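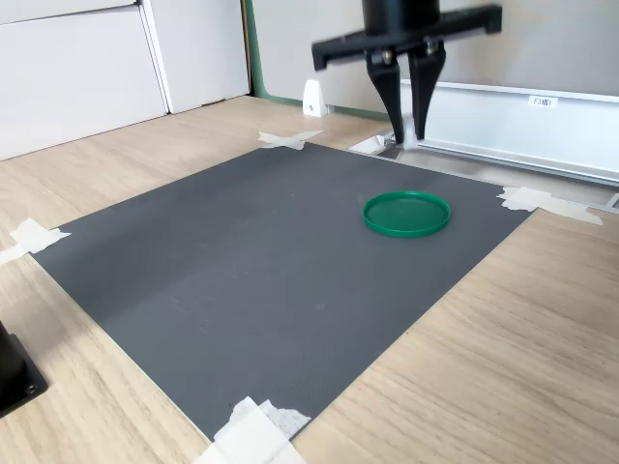

Photograph: Chiharu Nakajima / Sedberg

Chapter 2
Lids, mats and other small promises

Anyone who has read a household guide in the past ten years will have met the claim that a tidy surface leads to a tidy mind. The claim is usually made beside a picture of a worktop with one thing on it. This chapter takes a harder look at it. We begin with very ordinary items: a round green lid, a dark grey mat, some white tape. None of them is interesting, and that suits us, as the advice given about such things is rarely tested on anything dull.

Take the lid first. The Skurkness household guide tells its readers to throw out every lid that has lost its container. It offers no evidence. A lid with a raised rim, laid open side up, will serve as a shallow dish for screws or buttons, and plenty of homes use one that way for years. In the Stistano survey, 397 households were asked to sort their kitchen cupboards; 392 sent back the form, and 182 of those said they had kept at least one spare lid on purpose. You may think that is a small finding. It is still more than the guide had. 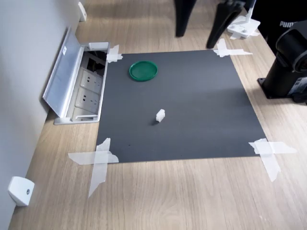
Ignacio Aguirre

Then there is the mat. Writers on the home like to say that a mat "defines a zone", and that people put things back inside a zone without being told. Perhaps they do. We would want to know how long the habit lasts, and what happens once the mat fills up. A lid and a small white block leave most of a mat bare, and almost any system looks good with so little to hold.

The tape deserves a word too. Strips crossed over the corners will keep a mat flat on a wooden top for the price of a few minutes' work. Whether they stay down is another question – tape lifts, gathers dust and leaves a mark – and the guides that recommend it tend to stop on the first day. When you read the case studies in this chapter, look for the date of the second visit. Often there isn't one.

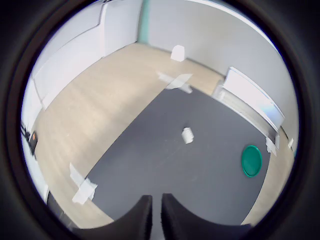 Chiharu Nakajima objects that this asks too much of a mat. People in the Alva study, she says, never expected it to change their habits; they wanted somewhere to put a thing down and find it again, and they should be judged on that.

The objection is fair as far as it goes. It does leave us with a much weaker claim than the one printed on the cover of the guide, and Section 2.1 sets the two side by side. Before reading on, write down one item in your own home that has a fixed place, and note how often in the past week you found it there.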